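Notebook, sim bench, Lévesque room
Jan 25, 2021
Working on: rules for scoring and logging sim episodes, draft 2

Picked this back up after lunch. I meant to spend the afternoon on the grasp tuning and instead spent it on wording, which Garnet will laugh at when he reads it (hi Garnet). But I rescored the kitchen batch this morning and I'm now pretty sure the wording is what's costing us the most time, way more than the controller.

Background so I don't have to reconstruct it in a month: the Urnusora kitchen batch is 222 episodes. Delia scored it in November, I scored it again over the last few days without looking at her sheet. We disagree on 42 of them. I went through every one of those with her sheet open and hardly any are real mistakes by either of us. We were using different rules! She calls a pick a success when the object leaves the surface. I was waiting for it to be held still. Neither rule is written down anywhere. The old page in Drornow just says "mark success if the task succeeded", thanks a lot, past me.

So, draft 2. Writing it out long here first, then I'll trim it for the Drornow page.

On success. A pick counts when the object is clear of whatever it was resting on, stays clear for the full hold window, and is touching nothing except the gripper. Hold window is set in the task file and gets printed in the log header. If the header has no hold window the episode doesn't get scored, full stop, it goes back to whoever ran it. I had this as "ask the runner" in the first draft and Ulla pointed out that asking the runner means the runner says "oh, the usual", and then we write down the usual, and the usual has changed since summer.

Scoring is done on state, then checked against the renders. I want both and I want them in that order. The state log says where the object's pose is, and it will happily tell you the thing is lifted when what you've got is a body that has been squirted upward by a bad contact. You can see that in the render instantly. Going the other way, the render lies about height. A soft shadow under something on a busy counter tells you very little, I have fooled myself with this more than once. Delia also got caught by a container that looked lifted from one side and was sitting flat when she checked the pose.

Rule on views: no contact call from a single view. Two outside views on opposite sides plus the wrist view, matched by sim step. By step, not by wall clock. Fumeder writes the wall clock into the file name and it's so tempting to sort by that, and then you're comparing a wrist view with a side view from some other moment and arguing about a collision that never happened. If the step numbers don't match, say so in the note and leave the contact field blank. Blank is a legal answer! I'm putting that in capitals on the page. People hate leaving a field blank and they'll guess.

On naming things. This one got a lot longer than planned. We had the same object under several different names across the batch, depending on which side somebody was looking from. Jug, box, carton, panel, "pink thing". All the same asset. Wekesa's proposal, which I like: the log uses the asset ID and the notes use color plus the plainest noun you can stand behind. Pink container. Orange object. If you're not sure it's a knife, write utensil. It reads a bit stiff but I searched the November notes for "bottle" and got hits on things that were definitely not bottles, so stiff is fine with me.

Also no verbs about the future or the past in a note attached to one still. "About to place", "just dropped", no. A still has a step number and a pose. If you want to say it dropped, give the range of steps. Delia thinks this is too strict for free text notes and we went back and forth on it. Where we ended up: free text can say what it likes as long as it points at a range, and anything without a range gets treated as a remark, never as a label. OK, I can live with that.

Clutter. Don't tidy the scene between seeds to make a task easier. I know why people do it, you get an arm path that clips a bowl every time and you just want to see the grasp. Fine, make a new scene, give it a new name, log it separately. What we can't have is one scene name with the bowl in for half the seeds and out for the rest. Reset goes from the scene file every time, and dragging things in the viewer before a scored run is out. (I have done this. It was convenient. It cost me most of a Friday.)

Same thing for objects that hang over an edge at reset. Leave them if the scene file puts them there, and write down if they fall. An object that falls off the counter during a run when it isn't the target gets its own flag, "side effect", separate from success. In the first draft I had side effects turning a success into a fail and Garnet argued me out of it – he wants the grasp number clean and the mess number next to it, both visible, so you can't hide one behind the other. He's right. Two columns. It also means the old November sheets don't have to be thrown out, the grasp column carries over and the mess column just starts empty.

Gripper already holding something. This is the case that had no rule at all, and it's where a good share of our disagreements sit. If there's an object between the fingers and another one near it, which one is being handled? Delia went by what the task text said. I went by what was between the pads. Draft 2 says: log every body in contact with either finger, by ID, from the contact list. Then say which one the task names. Then score the task one. If the contact list and the wrist view don't agree, the episode gets a second scorer, and neither of you gets to see the other's sheet first. Being near the fingers doesn't count as held. Overlapping in one view doesn't count as held. I want that sentence on the page word for word, it would have settled a bunch of these on its own.

Translucent stuff gets a warning line. You can see through it a little, it sits in front of other things or behind them, and your eye makes up the depth. Check the pose.

Physics sanity, short version: if penetration depth goes over the limit in the task file at any step of the hold window, the episode is invalid. Invalid is its own outcome. It doesn't go in the failures and it doesn't get dropped quietly either, the report gives the invalid number next to the other two. Wekesa wants the seed listed too so that anybody can rerun it. Yes, adding.

Stuff that has to be in the header before anything gets scored, as far as I have it:

scene file name and hash
Fumeder build
seed
hold window
penetration limit
task text, copied exactly, typos included
who ran it
who scored it, and on which draft of these rules

That last line is new. Without it we'll be right back here in the spring.

And the one I care about most, so I'm keeping it apart from the list: a sim number gets called a sim number everywhere. Slides, emails, hallway. "Success rate in sim, Urnusora kitchen, draft 2 rules." Nothing scored this way tells us the arm may be run near a person, and it isn't a substitute for any part of the cell check on the real one. I've heard "well it's clean in sim" used as the reason to skip a slow-speed pass, and I don't want our sheet to be what somebody is waving when they say it. Ulla says this belongs in the lab safety page as well and she'll put it there.

To do before Thursday: trim this for Drornow. Ask Delia to rescore the disputed ones on draft 2, and I do the same, blind. Fix the file name sorting or at least put the step number first (small job, keep forgetting). Find out if the contact list includes the palm or just the fingers, I assumed fingers and never checked.

Kitchen scene, two outside views and the one down at the gripper:

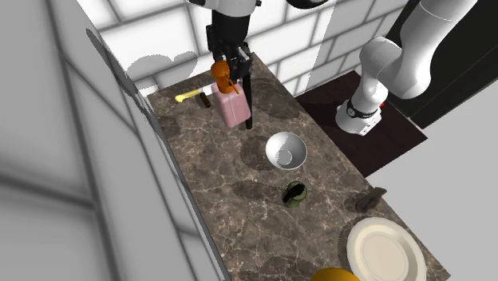
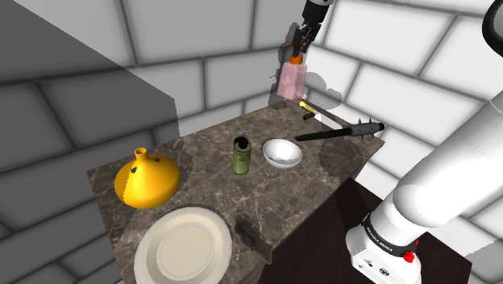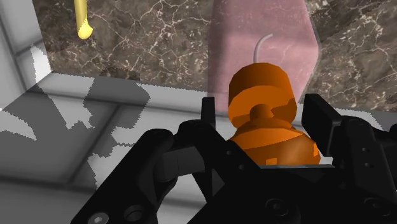 Hedvika read the draft over and wrote back that the hold window rule is fine but she doesn't like it living in the task file, where anybody can shorten it and the score goes up without a single line of the rules changing. She'd fix it per task family, keep it on the rules page, and have the header check fail if the two don't match. She also wants the second scorer picked by the script and never by the first scorer, "or it'll be whoever sits closest, every time." On the palm question, her answer was that the contact list has the fingers only in the current build, so until that changes an object resting on the palm has to be flagged by hand from the wrist view, and she'd like that said in the rule itself and not in a footnote.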